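Deltlow Lead Router
Add-on for small sales and marketing teams

Sends every web enquiry to the right rep, first time. No code, no spreadsheet of who gets what. Sits on top of the CRM you already have and writes straight to the contact record.

What it does
Matches new leads to existing accounts. Checks territory, product line and rep workload, then assigns. Duplicates get merged or parked for review - your choice, set it under Rules. Reps on leave are skipped automaticly.

Colour-coded queue so managers can see what's waiting. Filter by rep, region or source.
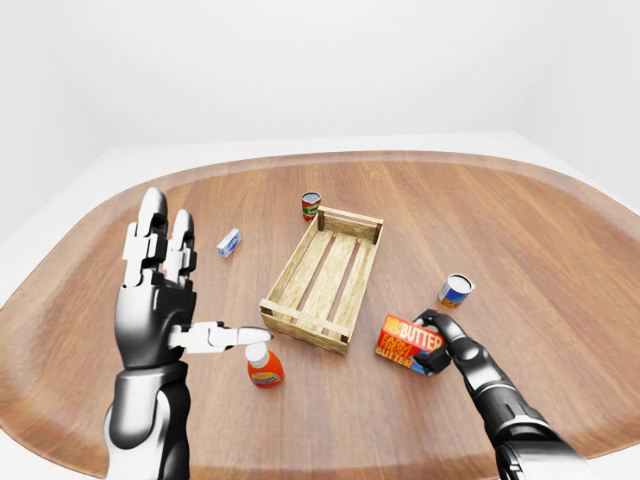 Slatted crate on a wooden table.

Plans
Starter - 100 leads a month, one queue, email alerts only.
Team - 1000 leads a month, unlimited queues, alerts by email or text.
Bigger than that, ask us for a quote. Cancel any time, no cancellation fee. Unused leads don't roll over, sorry.

Requirements
Admin access to your CRM for the install. API access switched on. Any current browser for the rules editor. Phone app is view only for now, editing is planned for August.
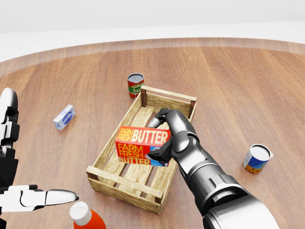
Set-up usually takes one afternoon. Import your territories as a CSV, map the fields, run the test batch, go live. If the test batch throws error 1204 it's a blank postcode column. Error 1252 means the rep isn't an active user - fix that in the CRM first, then re-run.

Add-ons
Bekosstead connector: pulls trade show scans into the same queue. Cadwaladr reporting pack: response times by rep and by source, exports to PDF or CSV. Both need the Team plan.

Support
Email or call back, business hours. Team customers get a named contact. For demos and bulk licence pricing ask for Zohreh Ghorbani at the Uvcombe office.

Page updated January 2022. Prices are on teh order form and don't include tax.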